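August, half past six in the morning, kettle on

Slept with the window open and woke up before the bins went out, feeling ridiculously pleased with life. I think it's the drawers! I know how that sounds. But I lay there thinking about the big chest in the hall and what might be at the back of it, and I was up and dressed before I'd properly decided to be.

Yesterday was the first real day of the Great Turning Out. I've been saying I'd do it ever since I moved to Drotcombe, and every time I opened a drawer to look for a battery or a bit of string I'd shut it again quickly, like someone who has walked in on an argument. Well, no more. I did the two kitchen drawers, the shoebox off the top of the wardrobe, the biscuit tin from under the stairs and that awful carrier bag that came with me from the flat in Fladau and had never once been untied. Four years it sat there with the same knot in it.

The method (I have a method!) is from Akua, who did her whole house this way in the spring. You don't sort inside the drawer. You tip the lot out, you look at it all in daylight, and you only put back what you can say a use for out loud. She was very firm about the out loud bit. I felt a fool to begin with, standing there saying "this is for bleeding the radiators" to an empty hallway, but by the afternoon I was chatting away quite happily.

I had three piles going. Keep, Give Away, and one I called Hailu, after the repair shop by the bridge, for anything that might have some life in it if a cleverer person took the back off. The Give Away pile grew so fast that I had to go and find another box. Seven phone chargers, and I have one phone. A tin opener that has never opened a tin for me, in any house. Playing cards, short of the four of clubs, which I then found in the biscuit tin and was so delighted that they went straight back into Keep. 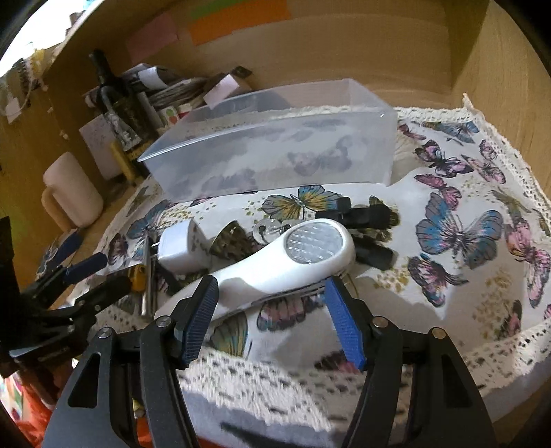 Plugs and adapters were the worst of it by miles. I'd got it into my head that every white one must belong to something important, so I've been moving them from house to house like heirlooms. I made myself match each one to its gadget or let it go. If I couldn't find the partner by teatime, out. I gave them until quarter to six in the end because I'm soft, and one of them was saved by it (the little radio, hooray, and it works, I had the cricket on while I did the stairs).

The funny thing is how much I enjoyed the small stuff. I'd expected to be bored silly by hooks and clips and odd bits of plastic, and I was sitting cross-legged on the floor holding things up to the light like a jeweller. So much of it is nicely made! There's a brass cup hook in the lot that must be older than I am. I've screwed it in by the back door and hung the spare key on it and I've been past to admire it twice already.

Buttons I didn't count, but I did do the coins, because the old jam jar was too heavy to ignore. 236 coppers and not a single silver one among them. I don't know what I thought I was saving up for. They're going in the tin at the library. I also found a receipt from Pistodine for 161 pounds, from when I bought the lamp, and it gave me quite a turn to see it written down. Lovely lamp, though. I'd buy it again tomorrow.

Bent came round at four with the empty boxes he'd promised and stayed till seven, which I should have known he would. He's hopeless at throwing things out, far worse than me, and I had to take a ball of green twine out of his hands twice. Then he got interested in the bag from Fladau and sat on the bottom stair reading me bits out of an old bus timetable in a newsreader's voice until I couldn't breathe for laughing. He did carry the heavy box out to the shed, so he's forgiven. We had eggs on toast and the last of the plum chutney, and he went home with the twine after all. I saw it in his pocket.

What I want to write down before I forget is where everything has gone, as I won't remember by October.

Batteries, torch, fuses: top kitchen drawer, left side, in the old butter dish.
String, tape, scissors: top kitchen drawer, right side.
Anything with a plug that earned its place: hall cupboard, middle shelf.
Picture hooks and tiny screws: mustard jars on the window sill. Put labels on the mustard jars!
Instruction booklets: blue folder. Only for things I still own.
Sewing things: waiting until I've found the good needles.

I'm so proud of the kitchen drawers. They slide! I'd got used to giving the bottom one a shove with my hip and thought it was a fault in the runner. It was a soup ladle. I opened and shut it a good few times last night before bed, just for the sound of it.

I rang Akua to report and she wanted to know straight away whether I'd done the bathroom cabinet yet. I said one thing at a time. She said that's what people say who are never going to do the bathroom cabinet. So that's on the list for today, after the chest, and I've told her she'll get a full account by bedtime.

The chest, then. Three deep drawers and a shallow one, and I think the shallow one is all letters and photographs, so I'm leaving it for a wet evening when I can take my time. I'm going to start at the bottom because it's mostly table linen and I can be strict about table linen. I kept a puzzle in there too at some point, 500 pieces, the harbour with all the red boats, and if it's complete I'm having it out on the big table this weekend and asking Bent over to do the sky.

Toast first. Then shoes on, hair up, radio on the banister. I've got the whole morning and the sun has just come round onto the hall floor.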